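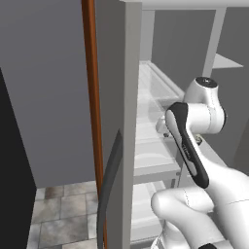

White arm at the open cabinet, shelves to the rear

Ticket 423 — Flyer distribution permits, street zone map not loading
Product: Brarerow permit portal
Customer: Bimisholm city center office
Reported by: Heledd Mostyn
Assigned to: Nikola Dimitriou
Status: Resolved

Reported: Applicants who request a permit to hand out leaflets in the pedestrian zone get a blank map at step 2. Without a zone selected, the form cannot be submitted. Promoters are working without permits in the meantime and shopkeepers are complaining.

09:40 Dimitriou: Reproduced in two browsers. The zone list comes back empty for leaflet permits. Street vendor permits load normally.

10:15 Dimitriou: Zone export from the office holds more than 1,000 rows. The import stops at 1,000 and drops the rest — all leaflet zones are at the end of the file.

11:05 Hattori: Raised the row limit on the test server and reran the import. Leaflet zones present.

13:30 Dimitriou: Applied to live. Cache cleared. Asked the customer to retest.

14:10 Mostyn: Map loads, test application went through. Please keep the old export until Sunday.

14:20 Dimitriou: Export kept. Closing.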